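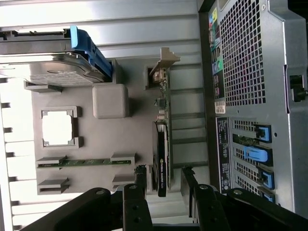

Jollside publishes free rulebook for robots that open up computers

2021-06-26

Good news for anyone who has ever tried to get a robot to pull a part out of a desktop tower: Jollside has put out its first good practice guide for robotic computer disassembly, and it's a cracker. The guide is free to download, runs to 2438 lines including the checklists, and is written in language a new technician can follow on day one.

Work started in January, when the repair group Sayegh asked for one set of rules its sites could share. Until then each bench had its own habits. Iminon joined soon after and brought its notes from 2000 logged part removals, a wonderful resource that fills most of the appendix.

"We wanted the stuff people usually pass on by word of mouth," said Mitsuko Nishimura, who edited the guide. "Where do you put the drive once it's out? Which latch comes first? Who is allowed to reach in, and when? It's all in there now – with a page number!"

The opening chapter deals with getting ready. Power cords come off before the tower reaches the table, the case goes down on its side, and the arm makes a slow pass above the open chassis before any gripper goes in. Cables inside the case must be tied back or listed on the job sheet.
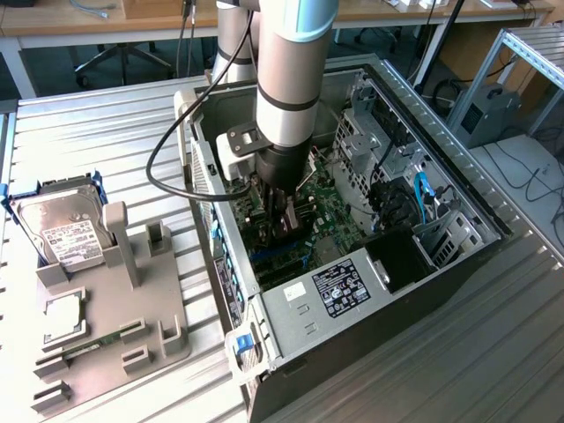
Parts handling gets the longest chapter. Every removed part needs its own marked spot within reach of the arm, and drives, memory and processors may never be stacked or share a pocket. Boards are held by their edges. If a latch doesn't release after two tries, the arm backs straight out and a person takes over.

Grip force has a chapter too, and readers will be happy to see that it covers plastic clips and levers separately from metal parts. Mio Furukawa of Wisar, whose team tested the draft, said the clip rules were the ones her technicians argued over most. "We rewrote that page again and again, and I love how it came out," she said.

The guide is voluntary for now. Sayegh plans to adopt it at two sites first, and Jollside is taking comments through its website for the next edition, which will add laptops and small servers.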